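Home Units Student Projects Archive Contact

Holding Up Under Eighteen Weeks of Keys: A Wear Study of Four Everyday Belts and Bags

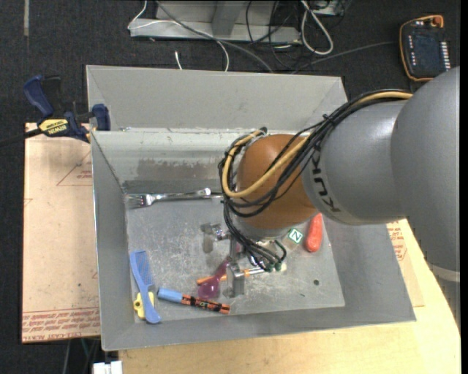

The original proposal covered wallets as well, but wallets were taken by another group who got to the sign-up sheet first, so we moved sideways into belts and shoulder bags. Our question was simple enough to fit on the form: does the wording on a product page tell a buyer anything about how the product will wear?

We bought two belts and two bags. The belts were a Gunberg in tan and a Skiden in black. The bags were a Wynne satchel and a Vustar messenger, both grey, both described by their sellers as "timeless", a claim we weren't funded to test.

Method

Each item was worn or carried on every class day for 18 weeks. Belts were done up on the same hole throughout, which required more dietary discipline than the ethics form had prepared us for. Bags carried a laptop, a drink bottle and whatever textbook was heaviest that semester. Every Saturday we scored each item from 0 to 3 for colour loss, cracking, stitching and hardware, with 3 meaning we would be embarrassed to wear it to a job interview.

We also went through the four product pages and marked every adjective as either checkable ("full-grain", "double-stitched") or decorative ("refined", "effortless"). There were long arguments over "durable". It went in the decorative column in the end, on the grounds that no page said durable compared with what.

Results

The Gunberg belt darkened along the fold and otherwise behaved itself. Its page was the dullest of the four and mostly gave measurements. The Skiden, which promised to "elevate every occasion", began to crack beside the buckle in August and was scoring 3 for cracking well before the end. It elevated one tutorial presentation and a cousin's engagement party.

The Wynne satchel lost colour at the corners but kept all its stitching. The Vustar's zip pull came off on a tram and was replaced with a paper clip, after which we recorded hardware as 3 and carried on. Its lining was the best of the lot, and wasn't mentioned on its page at all.

Limitations

Four items is a small sample. The scorers were also the wearers, and one of us had grown fond of the Vustar by the midpoint. We didn't control for rain. A proper study would buy several of each product and use a flexing machine for the belts, and our marker has pointed out that the department owns one. We know that now.

What we would tell a buyer

Read for the words that could be proved wrong. The pages with more of them belonged to the Gunberg and the Wynne, and those were the two we would buy again. Look at the hardware before the leather, and give the zip a good hard tug in the shop while the staff are busy elsewhere.

The Skiden has been retired. The Vustar is still in use, paper clip included.

Related projects
Do Sock Multipacks Shrink Evenly?
Umbrella Failure on the Campus Footbridge
Sunglasses Cases: Hard, Soft and Lost
Reading the Care Label: A Survey of First-Years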